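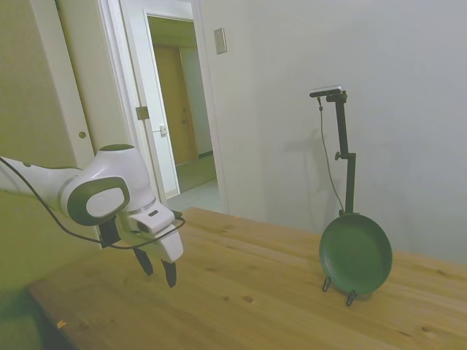
Fig. 3. White robotic arm with two black fingers over a wooden tabletop.

4.2 Lending of the town collection to public rooms

The second part of our study concerns the works which left the storage at Clavside and were hung in rooms that were not built for art. In most towns of this size the art collection is larger than the wall space of the museum, and the greater part of it is seen only by the staff. Clavside owns mainly paintings and prints by artists of the region, bought one by one over a long period and without a written policy. When the museum closed its upper floor for repair, the town decided to lend 200 works to other public buildings. The loans began in May and were made for one year, with the possibility to renew.

The borrowers were of different kinds. The Clumon library received the largest group, mostly prints, and placed them along the staircase and in the reading room. The town offices at Stovstead asked for landscapes and were given them. The Shearer Building, where the tax office and the housing office share one entrance, did not ask for anything in particular, and the museum made the choice for it. This difference is important for what follows. In Clumon and in Stovstead the staff had taken part in the selection, and in our interviews they spoke of the works by title or by the name of the painter. In the Shearer Building they spoke of "the blue one" or "the one by the elevator."

We interviewed 19 employees in the borrowing buildings. Each interview was held at the workplace and followed the same list of topics: how the works arrived, who decided where they should hang, whether visitors asked about them, and what the person would wish to change. We did not ask whether they liked the works, but almost all of them told us.

The question of the place on the wall came up more often than we had expected. Museum staff are used to hanging pictures at the height of the eye of a standing person. In a waiting room people sit, and several employees had noticed that the pictures were too high for them. In Clumon the librarians asked to lower the prints in the reading room, and the museum agreed after a short exchange of letters. In Stovstead the same request was refused, for the reason that the backs of the chairs could touch the frames. The employees there accepted the decision but did not find it convincing, and one of them moved the chairs instead.

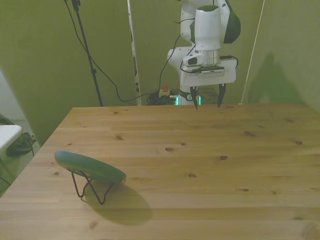
Labels were a second point of disagreement. The museum supplied small cards with artist, title, year and technique, in the same form as in its own galleries. Employees at the front desk reported that the questions of visitors were mostly of another kind. Visitors wanted to know where the view was painted, whether the house in it still stands, and how much the picture is worth. The cards gave no answer to this, and the employees did not have it either. In Clumon a librarian began to keep a notebook with such questions, and later the museum used it to write longer labels for the staircase. These longer labels were read more, according to the library staff, although we have no measurement of it.

We also left comment cards in all three buildings, and received 200 of them back. The cards from the library are longer and more personal than the others. Some writers recognized a street or a teacher. The cards from the Shearer Building are short, and a good part of them speaks about the waiting time and not about art. We have kept these in the material, because they show under which conditions the works are seen.

A limitation should be mentioned. The works sent to Clumon were in general smaller and of an earlier date than those sent to the other two places, so we cannot separate fully the effect of the building from the effect of the works. The museum did not wish to exchange the groups during the loan year, as each transport requires a new report on condition. Section 4.3 turns to these reports and to the costs of insurance, which were paid by the borrowers in Stovstead and by the museum in the other cases.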